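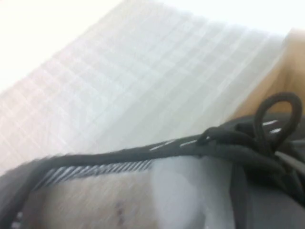 Wednesday night, money talk

May 20, 2026. I finally sat down with the budget after dinner and I'm still a little buzzed from it, so forgive the handwriting. We have 2000 to spend before December and I had it spent three different ways by eight o'clock!

The big question is the second gripper. Pravum wants 1584 for theirs, and Rajeshwari Warrier thinks we should just pay it and get on with our lives. The Salian one is 388, but you have to make your own mounting plate (I've made one before and I am not eager to make another). I keep going back and forth. Drawstrings and laces are what I worry about most, all that soft loopy stuff, and the cheap fingers look awfully fat to me.

Then there's the packing job itself, shoes into the shoebox, which everybody upstairs loves because it sounds so simple.

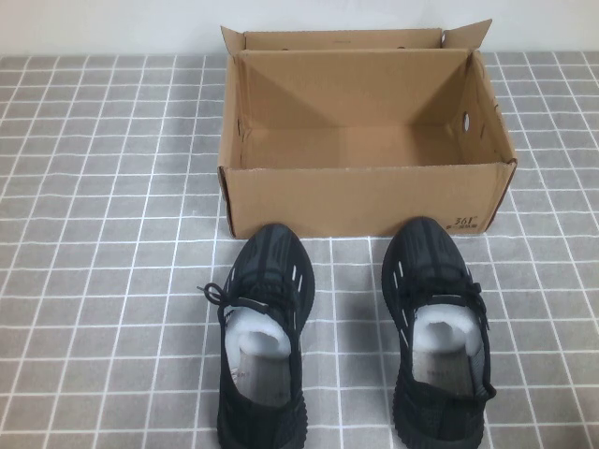 A shoe is a big floppy thing with a hole in the top, and the box has walls and a lid to fold over, so I want some 50 set aside for spare finger pads before I buy anything shiny. Rajeshwari laughed at that line on my sheet — then she asked me to double it.

Still no price from Stirar on the wrist cable. I wrote to them again at lunch. Lovside will lend us a stand for the summer, so I crossed that one off and felt very rich for a minute.

I'm leaning Pravum. Ask about the warranty first, and ask whether shipping is in that number. Bed now, my tea's gone cold.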